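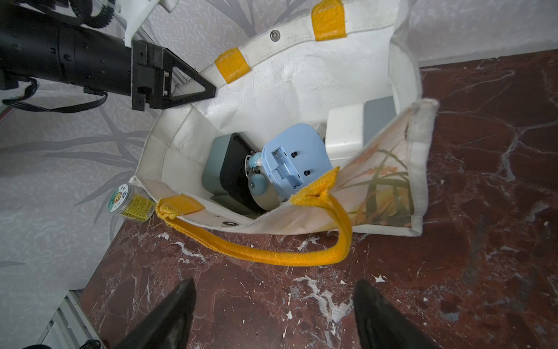
# Trilley Two-Arm Demonstration Station

The Trilley is a tabletop station for recording two-handed demonstrations. A person drives a pair of leader arms, a pair of follower arms does the same thing a moment later, and everything gets written to disk in one synchronized file. Do that a few hundred times and you have a dataset. Do it a few hundred times with the wrist camera plugged into the wrong port and you have a story for new hires.

Made by Ravon. Sold assembled or as a kit, depending on how you feel about small screws.

## What it's for

Most single-arm rigs are very good at moving a block from one square to another. Customers kept asking for the chores that need a second hand: packing a bag, holding a flap back, pulling something out from under something else. Soft containers are the worst of them. A canvas tote never stands the same way twice, its rim folds over when it feels like it, and its handles go wherever handles go. A learning system needs to see a lot of that before it stops being surprised.

So the station is built around repeats. Foot pedal to start, foot pedal to stop, a second tap to throw the take away. Your hands stay on the leaders the whole time.

## In the box

- Two follower arms with wedge-shaped fingers, black
- Two leader arms, lighter, with trigger grips
- Two wrist cameras and one overhead camera with clamp
- Rail set for mounting along a table edge
- Foot pedal (three-way)
- Recording computer with the Vimstead software installed
- Cable kit, hex keys, spare finger pads

The kit version leaves out the computer and the assembly. It does not leave out any screws, and we will happily send you more when you drop one behind the bench.

## Specifications

| Item | Value |
|---|---|
| Arms | 2 leaders, 2 followers |
| Joints per follower | 7, plus gripper |
| Gripper opening | 70 mm |
| Payload per follower, fully extended | 525 g |
| Storage per minute, all cameras | 356 MB |
| Cameras | 2 wrist, 1 overhead |
| Export | Open episode format, or raw video with joint logs |
| Mount | Edge rail or four bolts |

The payload figure is with the arm stretched straight out, a pose in which nobody sensible lifts anything. Closer in, it manages more. We print the low number so you won't have to call us.

## The wrist cameras

Each one sits behind the gripper and looks down past the fingers. The view is close and not flattering, and it's the one your policy will lean on most when it has to decide whether it's holding the edge of a bag or the handle lying next to it. Focus is fixed. Exposure is locked at the start of each session, which you'll appreciate the first time the sun comes out in the middle of a take.

Keep the fingers in view. Customers sometimes tilt the camera up to get a prettier picture, and then write to ask why the model closes its grip two inches early.

## Recording with Vimstead

Vimstead is the software half. You name a task, write the instruction you want attached to it, and start. Each take gets a thumbnail strip, a length, and a keep/discard flag. At the end of the session there's a review screen where a second person can go through and disagree with the first.

A few things it does that were requested loudly:

- Flags takes where a camera dropped frames
- Flags takes where both followers sat still for more than five seconds (usually the operator thinking, occasionally the operator on the phone)
- Lets you mark a recovery, so a fumbled grasp followed by a good one is kept and labeled
- Prompts you to rearrange the objects between takes, and keeps prompting

That last one can be turned off. Please don't. Operators left alone will put the clock back in the same spot every time - it's human nature - and the model will learn the spot.

## Choosing objects

We don't sell an object set. Go to your own kitchen, or a discount store, and get things that are awkward in different ways: something with knobs, something boxy, a jar that rolls, a bag with long handles. Patterned tables and walls are fine. A plain gray backdrop makes lovely data for robots that will live in front of a plain gray backdrop.

Change the surface now and then too. Tín Phí, who runs our demo bench, rotates through tabletops on a schedule that the rest of us have stopped asking to see.

## From a customer

> "We switched from a single-arm setup in July. The first week our operators hated the leader grips. The second week they hated the pedal. Since then they've mostly complained about the coffee, so I've ordered another station."
>
> Grethe Østergaard, Hafþórsson

## Known annoyances

The follower cables need slack. Leave a loose loop at the shoulder and check it through the full reach before you record. A tight cable will tug the arm slightly, every time, and it will be in your data forever.

Finger pads wear. On rough canvas they wear faster. A worn pad slips on thin fabric first, so if your takes start getting longer for no reason, look there.

The pedal is loud. We've tried a quieter one. People stepped on it twice.

## Ordering and support

Assembled stations ship calibrated. Kits need the calibration routine in Vimstead, which takes the better part of a morning and asks you to hold the arm still more often than seems fair.

For quotes, write to Mogens Hjaltadóttir in sales. For anything broken, bent or making a noise, write to Skarphéðinn Brynjólfsdóttir in support and attach the session log. A video of the noise is also welcome.

Page updated 25/01/2024. Storage figure corrected; the old one assumed a single wrist camera.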